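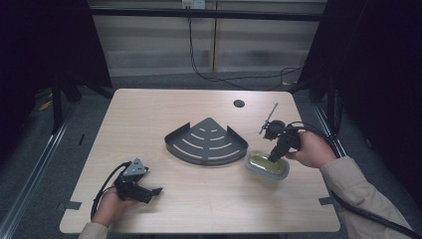 La balda de esquina y la bandejita ovalada, encima de la mesa.

Septiembre de 2023

Ya hay agua caliente en el baño. La caldera estaba bien, era la llave de paso de detrás del lavabo, que tenía la goma deshecha y se había tragado los trozos. Nelu Grecu la sacó con unos alicates y me la enseñó en la palma de la mano. Parecía un trozo de regaliz. Me dijo que la guardara si quería. La tiré.

Llegó temprano, antes de que yo hubiera desayunado, y le hice café. Lo toma solo y lo deja enfriar en el alféizar hasta que se acuerda. Se quedó toda la mañana. Primero acabó de rejuntar la pared de la ducha, que era lo que faltaba, y luego repasó con silicona la unión del plato. Hay que dejarlo sin tocar hasta mañana por la noche, así que sigo duchándome en casa de mi hermana. Voy con la bolsa de deporte y la toalla grande, y me vuelvo con el pelo mojado. Ella dice que no le importa. Su marido no dice nada, pero el otro día encontré el pestillo echado y esperé en la cocina un buen rato leyendo el folleto del supermercado.

Los azulejos han quedado mejor de lo que pensaba. Son los blancos de la serie Bassey, los que estaban apilados al fondo del almacén de Mistitz y que el chico no sabía si se podían vender. Alguno viene con el esmalte picado en un canto. Nelu los puso abajo, en la zona que tapa el lavabo. Hay una fila junto a la ventana que no está del todo recta, y la he visto desde el primer día y la seguiré viendo. No se lo he dicho. La pared tampoco está recta y él ya me avisó antes de empezar.

Sobraron 4 piezas enteras. Las he metido debajo de la cama, envueltas en papel de periódico, por si un día se rompe alguna.

Cuentas. Llevo gastados en griferías y accesorios más de 180 euros, sin contar la mano de obra ni los azulejos. El grifo del lavabo fue lo más caro y es lo que menos me convence, porque el chorro cae muy cerca de la loza y salpica hacia atrás. He mirado si se le puede poner otro difusor. En la ferretería de la plaza me dijeron que sí y me vendieron uno que no entra. Tengo que devolverlo y no encuentro el tique. Puede que esté en el bolsillo de la chaqueta gris, que está en la tintorería.

La balda de esquina es para la ducha. Es metálica, gris oscura, con el fondo calado en ranuras curvas, y me gusta porque el agua no se va a quedar ahí estancada con los restos de jabón, como pasaba con la de plástico que había. Aquella la quité yo con una espátula y se llevó media pintura. En esta todavía no he decidido la altura. Si la pongo donde me llega bien la mano, queda justo encima del grifo y molesta para abrir. Si la subo, mi madre no alcanza cuando viene. Nelu propone que la ponga baja y me agache. A él le parece que la gente pone las baldas demasiado altas en todas las casas. He marcado las posibilidades con cinta de carrocero y mañana lo miro con la luz encendida.

Por la tarde he limpiado. El polvo de cortar azulejo se mete en todas partes, incluso con la puerta cerrada y una sábana húmeda en el suelo. Estaba en el pasillo, en el marco del espejo, dentro del cajón de los cubiertos, y no entiendo por dónde entró en el cajón. He pasado la aspiradora, después la mopa, después un trapo mojado, y al secarse el suelo ha vuelto a salir un velo blanco. He repetido lo del trapo cambiando el agua del cubo cada vez. En la tercera pasada el agua salía casi clara y lo he dejado ahí.

Peta se ha pasado el día escondida en el armario del dormitorio. No le gusta la radial. Cuando Nelu se fue, salió, comió un poco y se sentó en la puerta del baño sin entrar. Le he movido el arenero a la cocina mientras dure esto y no lo lleva bien. Ayer protestó a las puertas cerradas durante media noche. En cuanto se seque la silicona vuelve todo a su sitio.

Ha llamado el administrador por lo de la mancha del techo de abajo. El perito del seguro ya estuvo y dice que la humedad es antigua y que ya no avanza. Eso lo dijo también Nelu cuando levantó el suelo: la tubería vieja tenía un poro, y por el color de la arena debía de llevar tiempo. La vecina quiere que se pinte el techo entero y el seguro quiere pintar la parte de la mancha. Yo no tengo que hacer nada, de momento, salvo mandar las fotos de la tubería y la factura cuando la tenga. La factura me la prometió Nelu para octubre, cuando cierre el trimestre su gestora. Le he pedido que ponga por separado la avería y lo demás.

He bajado a ver a la vecina para contárselo en persona. Me hizo pasar. La mancha es más pequeña de lo que yo imaginaba, tiene forma alargada y está encima de la lavadora. Me enseñó también una grieta del salón que no tiene nada que ver y me preguntó si podía ser de mis obras. Le dije que creía que no, que el salón está en la otra punta. Me dio un tarro de pimientos. Son muy buenos, me he comido la mitad con pan y una lata de atún, y eso ha sido la cena.

Cosas que faltan, para no olvidarme:

Devolver el difusor y buscar el tique.
Comprar 6 tacos para azulejo y la broca buena, la de punta de lanza. La mía está gastada y patina.
Colgar el espejo. Hay que buscar la altura con alguien delante, que yo solo no puedo sujetarlo y mirarme.
Pintar el techo del baño. Pintura antimoho, mate.
Pedir en Clivomano el tirador del mueble. Me mandaron el que no era y tienen que recogerlo.
Bajar los sacos de escombro antes de que pase el ayuntamiento. Quedan 3 y pesan mucho. Nelu se ofreció a bajarlos y le dije que no hacía falta, y me he arrepentido al intentar levantar el primero.

Lo de Clivomano es para escribirlo. Pedí el tirador negro y vino uno dorado. Llamé, me atendió una señora muy amable, me pidió la referencia y era la correcta. Me pidió una foto. Se la mandé y contestó que, efectivamente, era dorado. Me envían otro, pero antes tienen que recibir el primero, y el transportista viene por la mañana en un horario en el que yo estoy trabajando. He preguntado si se lo puedo dejar al del bar. Están consultándolo.

He estado mirando el baño desde el pasillo antes de apagar la luz. Sin la mampara parece más grande. La mampara está apoyada detrás del sofá desde que la trajeron y ya me he acostumbrado a verla ahí. Nelu viene a montarla cuando acabe otra obra que tiene en las afueras, una cocina. Le pregunté si tardaría mucho y me contestó que depende de la encimera, que la han cortado mal. Mientras tanto tendré que poner una cortina. Mi hermana tiene una guardada, de peces, de cuando los niños eran pequeños. Me la ha ofrecido ya y le he dicho que me lo pensaría.

Mi madre ha llamado después de cenar. Quería saber si ya podía venir el fin de semana y le he pedido que espere al siguiente. Me ha preguntado de qué color son los azulejos. Se lo he dicho y ha estado callada un momento. Ella habría puesto los verdes, los que había en casa de mi abuela. Luego hemos hablado de su rodilla, que sigue igual, y del médico nuevo, que le parece muy joven. Tiene que hacerse una placa y luego volver a pedir cita. Le he dicho que la llevo yo.

Me duelen los hombros de fregar. Tengo las manos ásperas del polvo y la crema no hace nada. Mañana no viene Nelu, así que puedo dormir hasta la hora normal. He dejado la ventana del baño entornada, con un calzo de cartón para que no golpee, y la puerta cerrada para que Peta no pise la silicona.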